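Novside Homes & Rentals
Home | Buy | Rent | Furnished Units | Contact

June, by Edvin Fagerlund
Print this page | E-mail to a friend

The Bandik Furnished Garden Cottage, Unit 5

If you have been looking for a small place that already has everything in it, so all you need to bring is a suitcase and maybe a favorite coffee mug, do come and take a look at Unit 5. It's one of our Bandik cottages, on the quiet side of the Eskola grounds, and I have a real soft spot for it (I stayed there myself one winter while my own kitchen was being torn up, and I was in no hurry to go home!).

The Bandik is our middle size, with 2 bedrooms, one bath and an open kitchen that looks out on the vegetable beds. The kitchen comes with a full-size range, a refrigerator with a decent freezer, and a deep sink you can get a roasting pan into. Pots, plates and silverware are in the cupboards. There's a stacked washer and dryer behind the folding door in the hall, and the water heater was replaced last spring, so long showers are no trouble at all.

Heat comes from a wall unit in the living room, with a baseboard heater in each bedroom. Windows have screens and they all open, and on summer evenings you get a lovely breeze from the creek side. The front porch is covered and wide enough for a couple of chairs and a small table. Parking is right by the door, and the path is level the whole way, which folks with groceries or a stroller seem to appreciate.

Beds are made up before you arrive, and a second set of sheets and towels is in the hall closet. Both bedrooms have a dresser and a reading lamp. 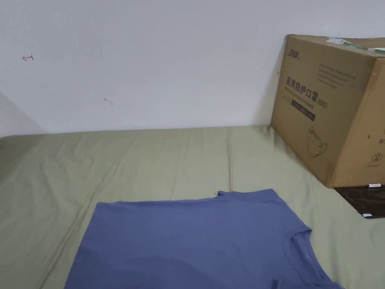 Bed with sage-green sheet, Unit 5

Rent is $85 a night with a week's minimum, and that takes in water, electric, trash pickup and internet. The cleaning fee is $104, charged once, however long you stay. Well-behaved dogs are welcome, but please tell us ahead of time so we can put you down for the fenced side of the yard. Smoking is fine out on the porch but not indoors.

Check-in is any time after 3 p.m. at the Ustari Lane office, and if you're running late just give us a call and we'll leave the key in the lockbox. Linen changes can be arranged at the desk, as can a crib or a folding cot.

Back to Furnished Units | Next: Unit 6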